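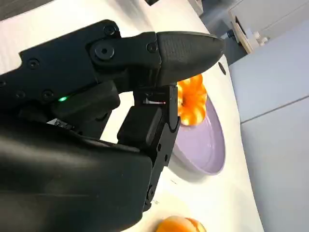

Home > Projects > Robot Arm > Grippers > Parts > About

Getting a two-finger gripper to pick up something soft, round and slippery took me far longer than getting the arm itself to move, so I have given this stage its own page. If you followed the earlier Skeduvora pages you already have an arm that goes where you send it, and now we want it to hold things nicely once it gets there. My practice piece is a ridged orange thing with cream stripes, set at the rim of a shallow lavender bowl, and I love it for this job, mostly for those deep ridges. A fingertip that lands on a ridge behaves quite differently from one that settles into a groove, and you want to meet both cases early on, before you try anything you would be sorry to squash.

Start with the screws. I know, I know, you want to see it move! But go over both fingers with a hand driver first, and be gentle at the pivot joints. Tighten the pivot bolt until the link stops wobbling side to side, then back it off just a hair so it still swings freely under its own weight. I use a tiny dab of Prendo thread compound on everything except the pivots, and I let it sit overnight.

Next, the pads. A fingertip needs some grip to it, and bare plastic will let a glossy object shoot out sideways like a watermelon seed (ask me how I know). Wipe the pads with a damp cloth, let them dry all the way, and look along the gap with the fingers nearly closed. The two faces should meet evenly from heel to tip. If one side touches early, loosen that pad, nudge it over and try again.

Now set the closing limits. In the Barua control panel, open the gripper tab and type in these values to begin with:

Fully open: 409
Fully closed: 152
Step size: 15

Those numbers suit my servo and my linkage, so please treat them as a place to start. Close the fingers one step at a time with nothing between them, keeping your hand near the power switch. When the pads just kiss, stop and write down the number. That is your real closed value, and anything past it only makes the motor strain and get hot.

With the limits saved, bring the gripper down beside your object with the fingers open. Come in slowly from above, a little off to one side, and check that the fingertip clears the rim of the bowl before you go any lower. I use a shallow dish on purpose - a deep one gives the lower finger nowhere to go. Then close in single steps until the object shifts a tiny bit, add two more steps, and lift.

If it slips, add one step and repeat. If it gets pushed along the bowl instead of gripped, one finger is arriving before the other, and you will want to shift the wrist toward the late side. I did 22 lifts in a row before I trusted mine, moving the object a little each time so that I wasn't just getting lucky with one spot.

Save your settings under a new name when you are happy with them. I called mine Lomine, after the folder the whole project lives in, and I keep the older file too, in case I change the pads again in December.

Filed under: Robot Arms, Grippers, Home Workshop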